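Kyriaki Konstantinidis fits out rental kitchens in Vallejo and buys folding tables for most of them. Her standard is a square top with a laminate face in a marble pattern and a metal crossed-leg frame.

"A fixed table takes the floor all day," she said. "Two squares give you one long surface at mealtimes, and you fold them in the afternoon."

The weak point is the edge trim. She rejects any top where the trim lifts at a corner, and she checks the leg lock under a load of 68 pounds.

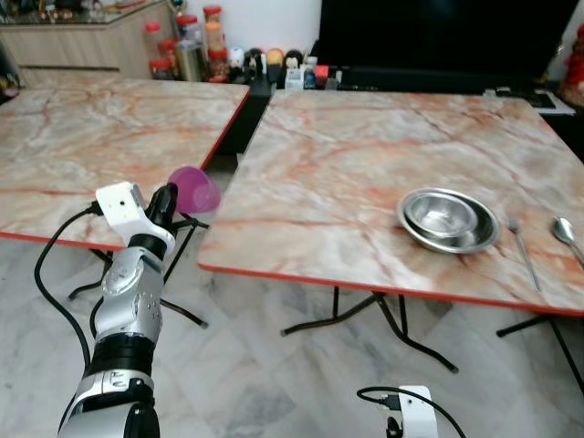 On tableware she keeps to stainless steel bowls that nest, plain forks and spoons, and plastic cups. "Steel dents, but it stays in service," she said. "Glass I leave to the tenant."

Stone floors need more care. Konstantinidis replaces the leg caps every 2 years – sooner if the table is dragged – and buys them in bags of 200 from Killstead. A worn cap leaves bare metal on the tile, and the scratches show first along the seams.

She is now pricing tops for a second building, with delivery set for October.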